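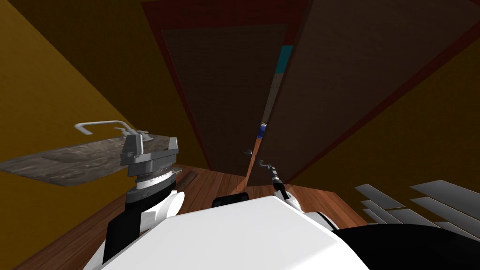 Doors, taps and counters: are machines ready for chores?
Speaker notes, Thursday session, 2 pm slot

Slide 1. Start with the question as set: can a machine do household or shop-floor chores yet? Short answer for the room: some of them, slowly, if the building suits it. Say who the talk is for. Mostly people who have to decide whether to budget for a trial at Durard next year.

Slide 2. Terms. A chore is a chain of small jobs. Wiping a counter means getting to the counter, which may mean a closed door. Do not let the audience score the wipe alone. Vendors do, and the numbers look better for it.

Slide 3. Doors. Leave this up for a minute. Reach the handle, grip it, turn it, pull while moving the base, let go, pass through. The pull is the hard part. The hand has to follow an arc fixed by the hinges, and the controller only has an estimate of where the hinges are. A small error in the radius shows up as side load on the fingers.

Slide 4. Simulation results from the Bawa set. 3,000 door runs, of which 1,203 were completed from approach to clear passage. Most failures were at the grip or in the first few degrees of swing. Mention that room colours, floor textures and handle shapes were varied between runs, and that friction in the hinge was varied less than it should have been.

Slide 5. Transfer. Same policy on the test door at Sastholm, in February. Do not quote a percentage, the sample is too small. Say that the approach carried over well and the pull did not. The real door had a closer fitted. None of the simulated ones did.

Slide 6. Kitchens. Lever taps are easier than doors: short travel, low force, fixed base. Worktops are fine for placing things down. Picking up flat items from them is still poor with parallel jaws, which need an edge to get hold of. Wet surfaces have not been tested.

Slide 7. Shop floor. Vatuson runs the same tasks on a marked route with identical handles throughout. Cycle time is steady, about 990 seconds for the full round. A person is much quicker. The case for the machine rests on night hours.

Slide 8. What to ask a supplier.
How many runs, and were any left out?
Who reset the room between runs?
Does the time include the approach?
What happens when the grip slips?

If short of time, drop slide 6 and go straight to the shop floor.

Likely question: why two arms? One can hold a door while the other carries. Our runs did not test this.

Likely question: cost. Refer to the handout, page 2.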